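Subject: Re: Alt text and link labels on the Illport site
Date: 02/04/2025

To all subscribers of the site editors' list:
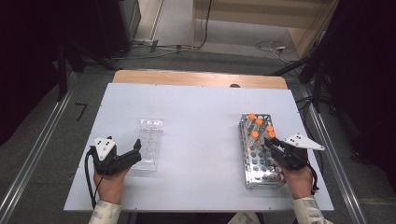 This message responds to the question raised on the list last week about the labeling of links on department pages, and sets out the position of the Web Standards Office ahead of the June content freeze.

The earlier message read, in part:

> Our department page has 149 links, and most of them were carried over
> from the old site. A large share say "click here" or "more." We were
> told that the move to the Willow template would take care of
> accessibility. Does that include the link text, or are we expected to
> rewrite it ourselves? We also have a number of PDF forms that open in
> a new tab, and we would like to know whether that is still allowed.

The Willow template handles color contrast, heading order, keyboard focus and the skip link at the top of each page. It does not alter anything typed by an editor. Link text is content, and it remains the responsibility of the unit that publishes the page.

Units are asked to apply the following when they revise their pages.

Link text should make sense when read apart from the sentence around it. Many readers who use a screen reader call up a list of the links on a page and move through that list alone. "Parking permit application" is acceptable. "Click here" and "more" are to be replaced, including in news items still shown on a landing page.

Two links with the same wording must lead to the same address. The Vekus checker reports violations of this rule under "Ambiguous target." In the last scan it found 217 pages with at least one such report, and the great majority were staff directories in which every entry ended with the word "Profile." Adding the name of the entry to the link resolves the report.

Links to PDF files should state the file type in the link text, in parentheses at the end. Opening a PDF in a new tab is still permitted, but the link must say so. Links to ordinary web pages, inside or outside the Illport domain, should open in the same tab. The template will remove the new-tab setting from these when a page is next saved — editors do not need to do this by hand.

Alt text was also mentioned in the thread. A picture that serves only as decoration should have the "Decorative" box checked in the media panel and the text field left blank. File names are not alt text. Where a picture contains words that a reader needs, those words should appear on the page itself.

Pages still held in Caruso follow a different schedule. Caruso will become read-only at the start of June, and any page not moved by then will be archived without redirects. Units with more than 5 pages left in Caruso should write to this office now to reserve time for the transfer. Please note that Caruso cuts off page summaries at 2000 characters on export, without a warning, so longer summaries should be copied over separately and compared against the original.

Requests for an exception to any of the above should be sent to the office address and not to the list. They should give the page address, the rule concerned, and the date by which the exception would end. Open-ended exceptions will not be granted.

The revised editors' guide will be posted in the usual folder once the section on data tables is complete. Until then, the current guide applies except where this message differs from it.

Web Standards Office
Illport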